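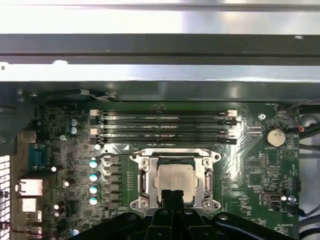
Green motherboard with four black memory slots, inside an open chassis.

How to record surname variants in a family file

Parish clerks wrote names as they heard them, so one family may appear under several spellings. The steps below keep every spelling as found while allowing the whole group to be searched at once. The worked case is the surname Durnlow, from the Grancombe registers.

1. Choose a group heading. Use the spelling that occurs most often in the source, even where the family now uses another. In the Grancombe index, Durnlow has 145 entries and Dernley has 62.

2. Enter each record exactly as written. Do not correct the clerk. Expand an abbreviation only in the notes field.

3. Add the group heading in a separate field. A search on that field returns all forms together.

4. Cite the volume and page for each form, thus: Register 2, p. 468.

5. Grade the link. Use A where a second record names the same parents or spouse, and B where only the spelling and parish agree. Leave B entries unattached to the tree.

Women's entries need care. Some languages change the ending of a surname with sex and marriage — Butkienė is the married form of Butkus — and these are grammatical forms. Record them in full, with the accents, and put the base form under the heading.

Grading scheme by Kadri Vaher. Corrections to the Grancombe entries were supplied by Hemi Costigan.

Last revised December 24, 2022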